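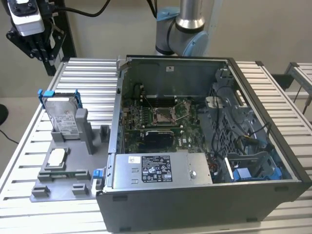

Open desktop tower on the workbench.

Home | Guides | Phones | Downloads | Support
Print this page | E-mail this page

Wurka Nerkar phone: set-up guide
Section 4. Moving your data from the old phone

Please read this section to the end before you begin. The move is made with the Hellwig transfer app, which is already installed on the Nerkar. On the old phone you must install it yourself.

4.1 Before you start

1. Charge both phones to 40 per cent or more. The app does not start the transfer below this level.
2. Connect both phones to the same wireless network.
3. On the old phone, open the storage page and write down how much space is used by photos and videos.
4. Check that the Nerkar has at least this much space free, plus 700 MB for the temporary files of the app.
5. Turn off the power saving mode on both phones.

Note: If the old phone has a memory card, the files on the card are not included. You can copy them later, see Section 5.

4.2 Pairing the two phones

1. Open Hellwig on the Nerkar and tap "This is my new phone".
2. Open Hellwig on the old phone and tap "This is my old phone".
3. Put the phones side by side. A code with six digits appears on the Nerkar.
4. Type the code on the old phone and tap "Pair". The border of both displays changes its colour to green.
5. If the border stays grey, close the app on both phones and repeat from step 1.

Caution: Do not give the code to another person, also not to somebody who calls you and says he is from the support. 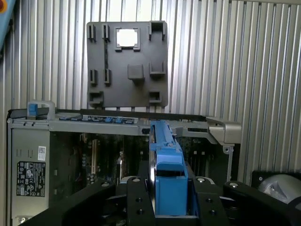

After the pairing, the old phone shows a list of what can be moved. All items are selected at first. Remove the mark from the items you do not want, for example old voice recordings -- they often take more space than one expects.

4.3 Transfer

1. Tap "Continue" on the old phone. The Nerkar shows the time which is estimated.
2. Tap "Start" on the Nerkar.
3. Leave the app open on both phones. The display may become dark, this is normal.
4. When the message "Transfer complete" appears, tap "Finish" on the Nerkar first and then on the old phone.

Caution: Do not erase the old phone on the same day. Open your photos, contacts and messages on the Nerkar and compare them with the old phone.

4.4 If the transfer stops

Error 767 means that the wireless connection was lost. Move both phones nearer to the router and tap "Resume". Files which are already moved will not be sent a second time.

If the same error comes back, use the cable method:

1. Connect the phones with the cable from the box. The end with the grey mark goes into the Nerkar.
2. On the old phone, choose "File transfer" in the message that appears.
3. Tap "Resume with cable" on the Nerkar. 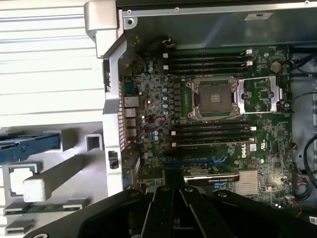

Can I use the old phone for calls during the transfer?

You can answer a call, but the transfer will pause until the call is finished. It continues after this without any action from you -- only the estimated time becomes longer.

Next: Section 5. Memory card and SIM

Contact Wurka support | Guide last changed 31 January 2023 | © Wurka | Back to top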